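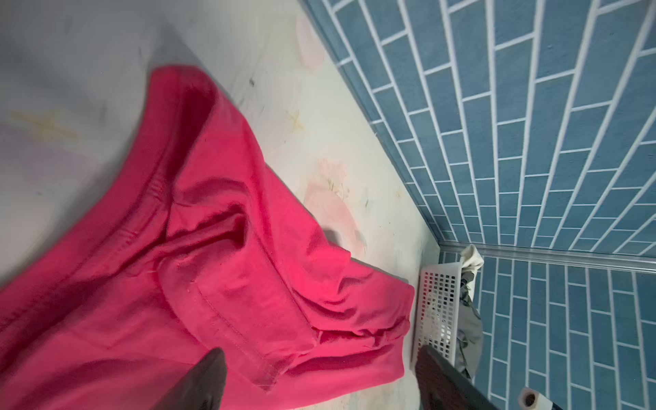 Hot-pink T-shirt with double-stitched hem.

Tikkanen Brulto 19 Hem Thread
Item no. 644

Brulto 19 is a spun polyester sewing thread for hems and seams in knit fabrics. It is intended for T-shirts, sweatshirts, leggings and children's wear. The thread has a low-friction finish and can be used as needle thread in a twin-needle machine or a coverstitch machine. It is also suitable for loopers.

Specifications
Fiber: 100% polyester, staple spun
Finish: silicone-free lubricant
Put-up: cone
Shades: see shade card 509
Pack: 10 cones, one shade per pack
Recommended needle: ballpoint, size 75/11 or 80/12
Washing: warm, normal cycle
Ironing: medium heat
Chlorine bleach: do not use

Setting up
Thread the machine with the presser foot raised. Lower the upper tension before the first test and sew a sample on a doubled scrap of the same fabric. Stretch the sample along the hem. If the stitches break, lengthen the stitch slightly or reduce the tension again. If a ridge forms between two rows of stitching, the bobbin tension is too high.

Cones should stand upright on a thread stand. Domestic machines with a horizontal spool pin need an adapter (sold separately). Do not mix Brulto 19 with cotton thread in the same seam. Cotton shrinks at a different rate and the hem may pucker after washing.

Shade matching
Screens do not show thread shades reliably. Order the shade card or send a fabric cutting to our Ladgate warehouse, marked for Cinzia Zanetti. Cuttings are not returned. Strong reds and pinks should be compared in daylight. Shades are dyed in lots, and the lot number is printed inside the cone. Order enough for the whole job at one time.

Storage
Keep cones dry and out of direct sunlight. Cover part-used cones to keep lint off the thread.

Availability
Sold in full packs only. Orders are shipped from Ladgate or collected from the Rornville trade counter. Questions about machine settings go to Toivo Pelkonen at the trade counter.

Page revised 29 January 2018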